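# Tremley publishes workplace desk specification for shared offices

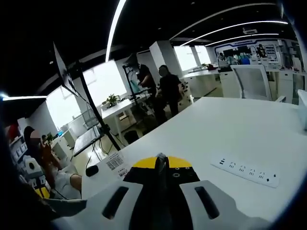 ## Summary

7 October 2018 – Tremley, the office planning practice, has published the second edition of its Shared Desk Specification, covering the layout, power supply and labelling of desks used by more than one person. The specification applies to open-plan rooms with up to 32 desks. It replaces the edition issued to clients last year and is available free of charge to tenants and building managers.

The revision follows a survey of 1,288 desks in offices planned or refitted by the practice. Survey work ended in July. Each entry recorded the items kept on the desk surface, the position of the sockets and the route taken by any cable between them.

## Principal changes

**Desk surface.** White tops remain the standard finish. The front 700 mm of a double-depth desk is to be kept free of fixed equipment, so that a laptop and mouse can be used on either side of the monitor.

**Monitor support.** Monitors are to be carried on a pole fixed to the desk. Freestanding bases are still permitted on desks against a wall, but are no longer recommended elsewhere. The pole should allow the screen to be turned edge-on to the user when two people need to work across the same surface.

**Power.** The first edition placed all sockets below the desk. The survey found that users tended to bring a power strip up to the surface regardless, most often to charge telephones. The new edition accepts a strip on the desk top, provided that it includes USB ports and that its lead leaves by the nearest edge. Strips may not be joined end to end.

**Labelling.** Every desk and every separately recorded item is to carry a barcode label. Labels should be fixed flat and checked once a year. Loose labels are to be replaced, and the old number withdrawn from the register.

**Storage.** Open shelving is to stand behind the seated user and clear of the walkway. Boxes are to be kept on the lower shelves. Personal items may be kept on any shelf.

**Windows and plants.** Desks beside a window may hold one small potted plant. Larger plants are to stand on the floor.

## Register and supply

Clients using the specification will have access to the Clirach register, an inventory system that links each barcode label to a room, a desk position and a date of last inspection. The register currently holds 3,197 items. Entries can be exported as a plain spreadsheet.

Monitor poles and cable trays that meet the second edition will be supplied by Sitthichai. Existing poles need not be replaced if the clamp can be tightened by hand and the screen does not drift when released. Tremley does not supply furniture and receives no payment on orders placed with Sitthichai.

## Availability

Printed copies can be collected from the Tremley office at Rellthorpe or requested by post. Offices already working to the first edition have 12 months to adopt the power and labelling sections – the remaining sections apply only to new rooms and full refits.

## Notes to editors

- All dimensions in the specification are in millimetres.
- The survey did not cover reception desks, laboratory benches or height-adjustable desks. A supplement on height-adjustable desks is in preparation.
- Press enquiries should be sent to the Tremley press office, Rellthorpe.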